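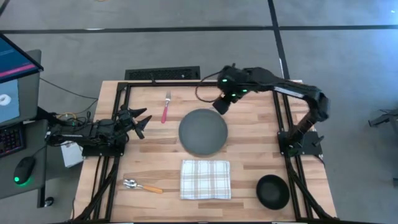 I spent most of September on the part of our stack that decides which arm does what, and I want to write it down before I forget why it ended up the way it did. The module is called Hadik. It takes a list of objects with poses and a list of goals, and it hands each arm a queue of motions. With one arm that is a simple job. With two arms bolted to opposite sides of the same table it gets harder, and a place setting is a good test for it. The fork and the big gray plate sit toward the middle, where either arm could reasonably go. The small black bowl is in the near right corner and should be an easy call for the right arm. The spoon is on its side with the bowl of it pointing left, so whoever picks it up has to turn it before it goes down next to anything.

The first version of Hadik split the table down the middle. Left half, left arm. Right half, right arm. I wrote it in an afternoon and it lasted for months, mainly because our early tasks never asked for anything near the line. Once they did, it fell apart. Pose estimates move around a little from one update to the next, and an object sitting on the line would belong to the left arm, then the right, then the left again. Each change threw out the plan and started a new one. From the outside it looked like both arms were thinking very hard.

The obvious fix was hysteresis, so I added it. An object assigned to an arm now stays with that arm unless it moves more than 3 cm past the line. That stopped the flapping. It didn't help with the other problem, where the closer arm is the wrong one. An arm can be close to a fork and still have a terrible wrist angle for it.

So the second version scores each pair of arm and object. The score has a reach term, a wrist term and a term for how much of the shared space the motion would take up. I started with distance to the joint limits as the wrist term and it was too blunt. What worked better was sampling grasps, running IK on each, and counting how many survive. We sample 20 per object per arm. I tried 60 and the assignments came out the same in nearly every case, so I went back to 20 and took the faster loop.

The shared space term was Felista Lema's idea. She had been working on Panagiotou, our motion planner, and was tired of getting requests from my code that were legal one at a time and impossible together. Her suggestion was to treat the middle of the table as something you have to reserve. An arm asks for a volume and a time window, and if the other arm already holds it, the request waits or the object goes to somebody else. I was against this at first because I thought it would make everything slow. It does make some things slow. It also means I can read a log and see exactly who was waiting for what, and I would take that trade again.

There was one bad bug in it. Reservations were released when the arm reported that its motion was done, and "done" was computed from the commanded position. The controller finishes sending commands slightly before the arm finishes moving. So for a short time the reservation was free and the forearm was still in it. We caught it in simulation on a Wednesday, when Ataberk Saraç turned on the minimum distance plot for something unrelated and asked me why the two arms were so friendly. Release is now tied to measured joint state, and it has to hold still before it counts.
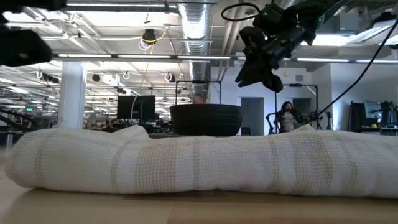 Cloth is where the planner and the perception side start arguing. Our object model wants a pose and a mesh for everything. A plate has those. A napkin more or less has them if it is folded and flat. A towel doesn't. Its height changes along its length, and after you touch it once the old model is useless. For a while we stored cloth as a box big enough to contain it, and that made Panagiotou treat it as a wall. Anything standing close behind the box became unreachable from the front, and the arms took long trips over the top to get at it.

We now keep cloth as a height map, refreshed every time perception publishes. The planner is allowed to pass low over it with a margin, and the margin is bigger when the map is stale. Hidden points are the part I am least happy with. If a camera can only see the upper half of something, the lower half gets filled in from the mesh we think it is, and the grasp sampler trusts that completely. I would like the fill to carry some uncertainty that the sampler can use. Ataberk has a branch where each point has a confidence value and grasps lose score for landing on guesses. It runs, but it doubles the time for the IK step and I haven't merged it.

Tooling took longer than any of the above. We replay everything through Flendometti, which is our log viewer, and until recently it showed the arms and the objects but not the assignments. You could watch an arm stop and have no idea what it was waiting for. I added a strip along the bottom with one row per arm and a colored block for each reservation. It's ugly and I use it every day. I also wrote a script that takes old logs and runs the new assignment code on them without moving anything. We have 3000 recorded episodes it can chew through overnight, and in the morning I get a list of the ones where the new code picked a different arm than the old code did. Most of the differences are fine. A few of them are how I found out the wrist term had a sign error on the left side.

Things still on the list:

Handovers. Hadik has no concept of passing an object from one arm to the other. If neither arm can do the whole job, it reports failure and stops.

Regrasping. The spoon case mostly works by luck, since one of the sampled grasps usually allows the turn. Putting it down and picking it up again should be a real option with a real cost.

Config. The weights for the three score terms live in a YAML file that gets copied between machines by hand. Rultard, our deploy tool, is supposed to handle this and I have been ignoring Felista's messages about it.

I'll probably do the config first because it is the smallest. Handovers need changes on the Panagiotou side too, and we haven't agreed on who owns the reservation while both grippers are holding the same thing.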